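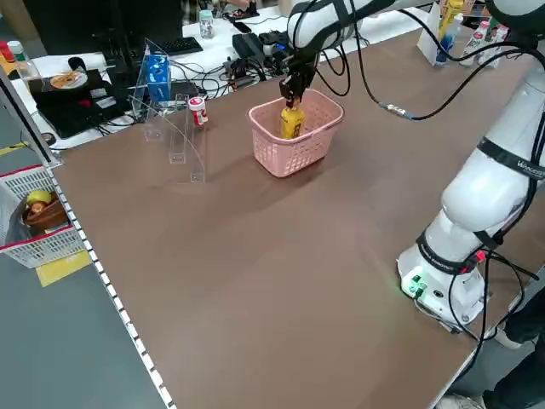

Yee-man Tsai
1 February 2025

Basket storage for bottles, a thread. I have been re-sorting the shared supplies shelf at Clunomstead and keep getting the same questions, so the answers go in one place.

1/ Tall bottles go in a basket. Short bottles stay out of it. A short bottle in a deep basket disappears below the rim and gets bought again. We owned three of the same red-label bottle in October.

2/ Use a rectangular basket. Round ones waste the corners of the shelf, and bottles in them lean toward the middle.

3/ Perforated sides are worth having. Drips drain, and you can check the level in a bottle without lifting it out. The drawback is that the drips then reach the shelf. Put a tray or a folded paper towel under it.

4/ Plastic over wire for anything with a paper label. Wire scrapes the label at the same height every time, and after a few months the use-by line is gone.

5/ Rim shape matters more than I expected. A rounded rim can be carried one-handed with a full load. The square-edged Beltine basket we had before was uncomfortable at anything over 13 bottles and is now holding cable ties.

6/ Load order: heaviest bottle first, in the center. Then the corners. Then fill. If you start with a corner, the basket tips the moment you pick it up by the opposite side.

7/ Lower bottles in vertically and let go only once the base is on the floor of the basket. A bottle dropped the last inch will find a hole in the lattice with its bottom edge and sit crooked.

8/ Lift by the cap end only if the cap is screwed on. Flip-tops open under load. Kwan-ho Ko has confirmed this with mustard.

9/ Clear acrylic stands: good for boxes, poor for bottles. An angled panel will hold a flat carton so the front can be read from across the room. A round bottle on the same angle rolls or slides, depending on how full it is.

10/ Acrylic also shows every fingerprint along the edges. Microfiber cloth, plain water. Do not use glass cleaner with ammonia, which can craze the cut edges over time.

11/ Leave a gap between the stand and the basket wide enough for a hand. If they touch, pulling the basket forward brings the stand with it. I allow 12 cm.

12/ Color. Oi-ling Tseng asked why pink. Pink was in stock at Mirkedell and the gray was on back order. A strong color does make the basket easy to find against a brown tabletop.

13/ The desk is a separate problem and I am not solving it in this thread. The short version: adapters and cables first, food last. A plate on top of a laptop, or whatever device that is, is not a storage location.

14/ Weights, for those who asked. Full basket on the kitchen scale last week: 467 g for the lightest single bottle, and I stopped adding when the handle end started to flex. I did not write down the total. Will redo.

15/ Correction to 14: the basket has no handles. I meant the short side.

16/ Hsiu-ying Su wants to know if the Gittins drawer dividers would do the same job. Too shallow. They are 41 mm high and a tall bottle goes straight over the top of one when the drawer closes.

17/ Labels for the shelf edge next. Chin-lung Tsao has the label printer and I have asked for it back.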